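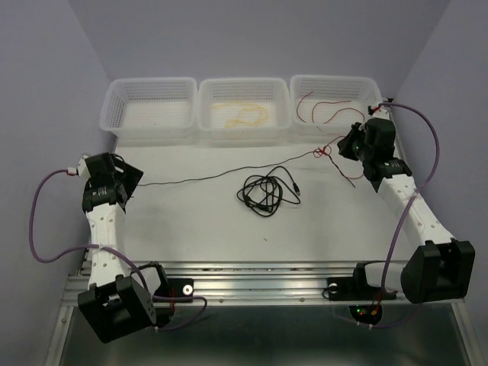
Cables sorted by colour, with the black one coiled in the middle of the table.

Cords, chargers and small appliances in a holiday rental

Scope: one to three bedroom units with a furnished kitchen, a television, internet and a laundry cupboard. The notes apply between guest stays and assume the owner or cleaner has a label maker, a torch and a storage bin with a lid.

Loose leads

Empty the drawer completely before sorting. Guests leave chargers behind and take others home, so the contents drift over a season. Sort by connector first, length second. Colour is useful only where you bought the leads yourself and know what each colour stands for.

Discard any lead with a split jacket, a bent pin or a plug that moves in its housing. Don't tape it. Council e-waste drop-off points usually accept cables; check before loading the car.

Coil each remaining lead in loops the width of your hand. Alternate over and under so that the lead doesn't take a twist. Fasten with a hook-and-loop strap, not a rubber band, which perishes in coastal heat and sticks to the jacket. Leave the plug end outside the coil.
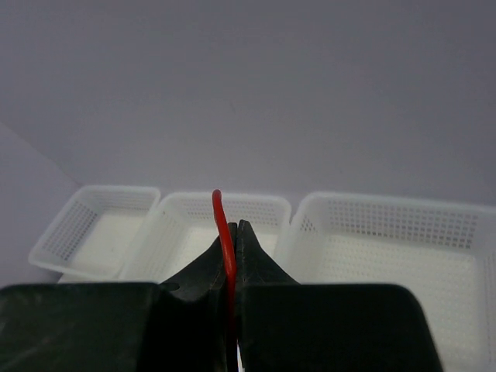

Thin leads kink more readily than thick ones and should go in the top layer of the bin or in a separate tray. A kink that stays after the lead has been laid flat overnight is grounds for replacement.

Guest charging point

Provide one charging point per bedroom and one in the living area. A lead of 2 metres reaches from a skirting outlet to the far side of a queen bed without crossing the walkway. Anything longer ends up under the door.

We use the Kirnen bedside block, which has 4 outlets and screws to the back of the table. Screwed-down hardware doesn't leave in a suitcase. If the table is glass or stone, use the adhesive plate and let it cure for the period printed on the packet before hanging any weight from it.

Label both ends of every lead that belongs to the unit. Print the room, not the device: "Bed 2", "Lounge". Wrap the label into a flag so it can be read without unplugging. Clear heat-shrink over the flag will keep the print legible through repeated wiping.

Television and modem

Photograph the back of the television and the modem once everything works. Print the photograph, laminate it and put it inside the cabinet door. Most late-night calls concern an input that has been changed or a plug that has been pulled to free an outlet for a hair straightener.

Put the modem on its own outlet and mark the switch "Internet, leave on". Keep it off the floor and out of closed cupboards. Dust the vents at each linen change.

Run the aerial lead and the power lead down opposite legs of the cabinet. Clips at spacings of 30 cm are enough on a vertical run. On a horizontal run under a shelf, halve the spacing.

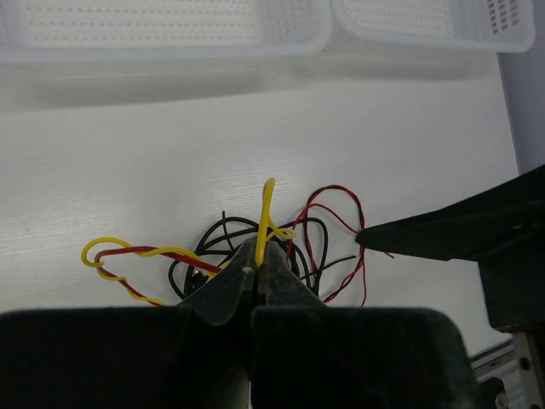 Where two or three leads have to share a clip, leave enough slack at the top for the television to be pulled forward and cleaned behind. A taut bundle transfers the load to the socket on the set, and that socket is the expensive part.

Kitchen bench

Kettle and toaster cords should stop short of the bench edge. Take up the excess in the cord store under the base. If the appliance has none, a Fistarel cord wrap fits most flat-bottomed kettles and can be wiped with dish detergent.

Don't run a kettle and a toaster from the same double adaptor. Where the kitchen has too few outlets, have an electrician fit another. In the unit these notes were written for, that was done in the off season and took less than a morning.

Spare stock

Keep one spare of each lead in a lidded bin in the owner's cupboard, with a list taped inside the lid. The list for our unit runs to 17 lines, including remote batteries and the television power cord. Write the month beside each item as it is used. Reorder in November, before the summer bookings, when couriers to the coast are still on time.

Check the bin against the list at every second changeover, and wipe out the salt and sand while it is empty.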